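## Notes from the wallpaper end of things

The winter bird count is over for another year, and the totals for Stevton are in. We logged 2198 birds across the parish, against 2080 last time, and before anyone writes in to say the countryside is saved, 212 of those were woodpigeons sitting on the roof of the feed merchant's. They would have been there whether we turned up or not.

Bullfinches: 8. That is a good year for us. The bullfinch is a bird that everybody believes they see all the time until you hand them a clipboard. Then it becomes a chaffinch, or a robin with ideas. If you want a real one, try the old orchard behind Plornetti early in the morning, stand by the gate and listen for a soft, rather sad whistle, like somebody calling a dog they have given up on. The white rump as it flies off is the thing to look for, and flying off is mostly what it does.

It used to be a wanted bird. Fruit growers loathed it, as a bullfinch will go along a pear branch in early spring and eat the buds one after another, with the calm of a person finishing a box of chocolates in front of the television. I have lost most of a plum tree's blossom this way and still put out sunflower hearts for the culprits. My neighbours think this is weak of me. They may be right, but they grow leylandii.

Christmas cards have done the bird more good than any law. A red breast, a bit of snow, a branch going off to one side, and it will sell anything from wrapping paper to shortbread. The snow is compulsory. I have kept notes for years and have yet to see a bullfinch in Stevton in proper snow - drizzle, yes, any amount of it - but the printers know their trade. They like a pine cone in there too, although ours would swap every cone in the county for one decent hawthorn hedge.
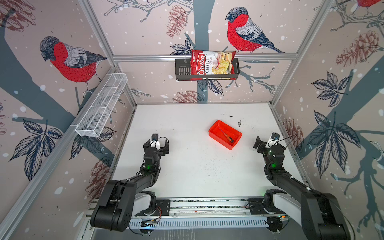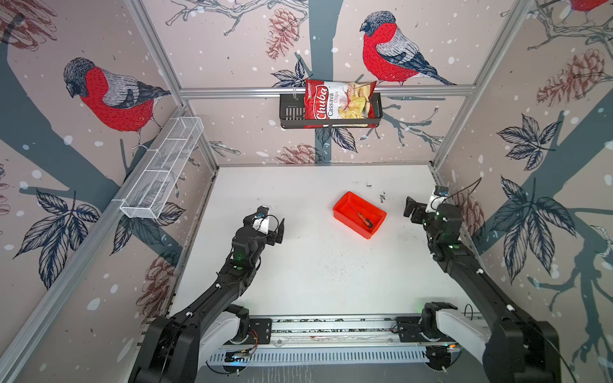
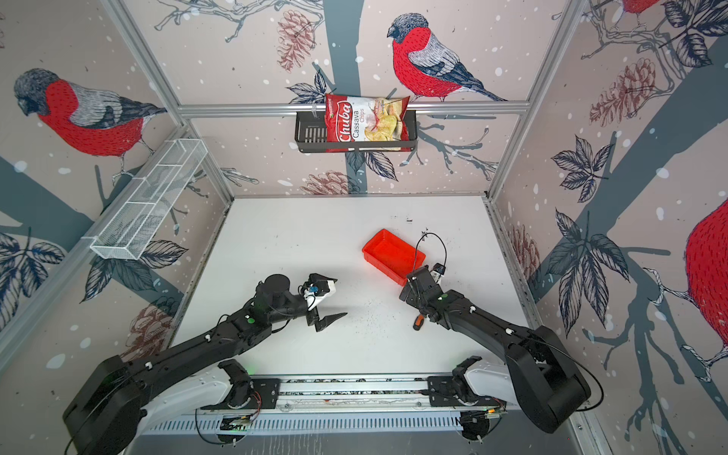
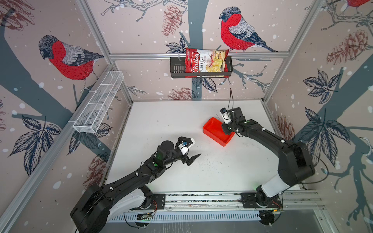

Red breasts, snow and pine cones on every wall.

Back to the hedges. The stretch along Tănase Lane was cut hard in the autumn and gave us no finches at all, where the untidy side by the Zekham yard had greenfinches, goldfinches and a pair of bullfinches deep in the brambles. I draw no conclusions, except that if you own a hedge and were planning to tidy it, you might sit down with a cup of tea until the feeling passes. Late February is quite soon enough, and then only before anything starts building.

Feeders next. Please wash them. Greenfinches in particular pick up a nasty disease from dirty ones, and a feeder that has gone green on its own account is past the point of charm. Hot water, a stiff brush, leave it to dry, and move it to a fresh spot now and then.

The swift survey starts in June. Bring a hat.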